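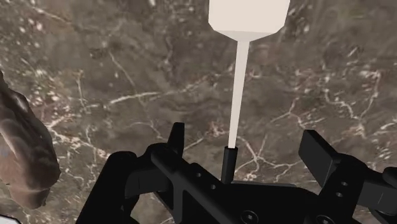 The Stone That Came Back to Ernwood

When the last quarry near Ernwood closed, most people in the town thought that marble was finished for them. The young ones went to the coast for work, and the cutting sheds stood with open doors for many winters. Paavo Rautiainen was one of the few who stayed. He had learned to cut stone from his uncle and he did not know how to do anything else, so he repaired kitchen counters and window sills, and in summer he made gravestones.

Today he runs a workshop with 12 people. It is called Nurkico, and it does not take new stone from the ground at all. Everything that comes through the gate was already used once, in a bank, a hotel bathroom or the entrance of an office building that somebody wanted to make modern.

"The stone is many million years old," Rautiainen told me, while he was looking for his glasses. "Then a hotel uses it for nine years and throws it in a container. For me this is difficult to understand."

I visited in December, when the yard was hard with frost and the slabs stood on their sides under gray covers. Brown marble is what customers ask for now, he explained. Ten years ago they wanted only white, and the whiter the better. Dark stone with many veins was considered old-fashioned, something from the house of a grandmother. He bought a lot of it in those years for almost no money.

The buyer for the workshop is Liis Krūmiņa, who came to Ernwood from a demolition company and still has many friends there. They call her before the machines arrive. Sometimes she has one morning to look at a whole floor and decide. She taps each piece with the handle of a screwdriver and listens. A clear sound is good. A dull sound means there is a crack inside, and such a piece will break on the saw.

Her largest purchase was the lobby of the old Samonte hotel, which gave 54 slabs. It took six days to bring them out, and two of the slabs were lost on the stairs. She still speaks about these two.

Not everybody in the trade is convinced. Joanne Catterall, who sells new marble in the next county, says used stone is good for a small table or a shelf, but she would not put it in a kitchen. Old pieces have different thickness, and often there is glue on the back that is hard to remove. "You pay less for the material and then you pay the man with the grinder," she said. Rautiainen agrees with her about the glue. About kitchens he does not agree, and he has one at home.

Marble in a kitchen needs some patience in any case. Lemon juice and vinegar leave dull marks, and red wine should be wiped away the same minute. Pauline Sedgwick, who bought a counter from the workshop around six years ago, used to follow her children with a cloth. Now she lets the marks come. On a stone with so much pattern, she says, her guests cannot find them, and she herself has forgotten where most of them are.

In spring the workshop will move into a second shed, the one where Rautiainen's uncle worked. The roof must be repaired first.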